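Prenell Eight-Compartment Parts Box, Clear Gray
Reviewed 6 Dec 2018
Filed under: Storage, Small Parts

I keep fasteners, terminal blocks, spacers and similar hardware in divided boxes, and over the years I have ended up with four makes of them. The Prenell is the newest. I bought two in January for a bench reorganization and later added more of the same size. It is a low, hinged, translucent plastic box with a fixed grid, sold for screws, beads, fishing tackle and anything else that rolls off a table. It costs less than the Studus box it replaced and a good deal less than the Erner.

Dimensions and build

Mine measures 143 mm across the hinge side and 121 mm front to back with the lid closed. The listing at Halilović, where I ordered, rounds both numbers up, so measure your drawer before you buy a stack. Two fit side by side in my shallow drawer with a finger's width left over.

The dividers are molded in one piece with the tray. They don't come out and they don't slide. Anyone who needs one long compartment for drill bits should buy the Studus, which has removable walls. The trade-off with removable walls is that washers work their way underneath them, and I spent enough evenings sorting M2 from M2.5 to accept a fixed grid.

Wall thickness is adequate. The tray twists a little if you pick it up full by one corner. The floor of each compartment meets the walls at a small radius, which helps when you are dragging a flat part up the side with a fingertip. The Erner has square corners and thin washers sit in them as if glued.

Lid and latches

The lid turns on a molded hinge along the back. On all of mine it opens far enough to lie flat behind the tray, and it stays there. Boxes whose lids stop at vertical tend to fall shut when the bench is bumped, and I have stopped buying them.

Closing is by two tabs at the front. They need a firm push, one after the other, and both click. Pressing the middle of the lid and hoping will close one side only. After most of a year of daily use, one box out of the batch has a tab that has gone white at the bend. It still holds. I would expect that to be the first thing to fail, and no spare lids are listed.

The seal between lid and dividers is the usual weak point in cheap boxes. I put a mix of M2 washers and short screws in alternate compartments, shut the lid, turned the box over and shook it for 24 seconds by the kitchen timer. Screws stayed where they were. Two washers moved to the neighboring compartment. With M3 washers nothing moved. If you store anything thinner than a fingernail, keep the box flat or put a sheet of thin foam under the lid.

Visibility

The plastic is tinted gray. With the lid closed you can tell a screw from a nut, but reading the thread size off a paper label inside the tray takes good light. I label the outside of the lid instead. The tape sticks well and peels off without residue. The Studus is clearer when new, though mine has scratched to the point where there is little difference now. 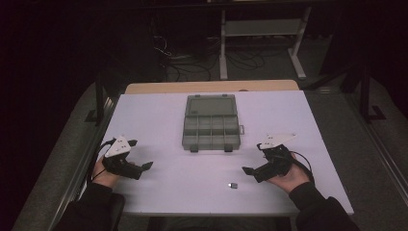
Layout is where a fixed grid either suits your work or doesn't. For a small assembly I assign a compartment to each part type before I begin, in the order the parts go on, and fill from the back row forward. Four compartments to a row is enough for most of what I build, and the second row takes spares and rejects. I set the box toward the back of a plain white board, lid folded away from me, and keep the area in front of it clear for the piece in hand. A small silver block with a dark center shows up on that surface immediately, where on bare wood or on a gray carpet I would be hunting for it. The board should be wider than the box by a good margin, otherwise the open lid takes up the depth you wanted for working.

Footprint matters here too. Open, the box needs nearly twice its closed depth. On a narrow shelf that rules it out, and a lift-off lid would be more practical.

Cleaning

Warm water and dish soap. Isopropyl alcohol on a cloth did no visible harm. I would keep acetone away from it. Swarf clings to the tray in dry weather, and a wipe with a damp cloth gets most of it.

Against the others

Studus: adjustable, clearer when new, washers migrate under the walls.
Erner: stiffer, better latches, square corners, costs too much for what it is.
Prenell: fixed grid, flat-opening lid, weak with very thin parts, cheap enough to buy several.

I have around 24 of them in use now and would order the same size again for screws, nuts and small machined parts. For M2 washers and shims I still use the Erner.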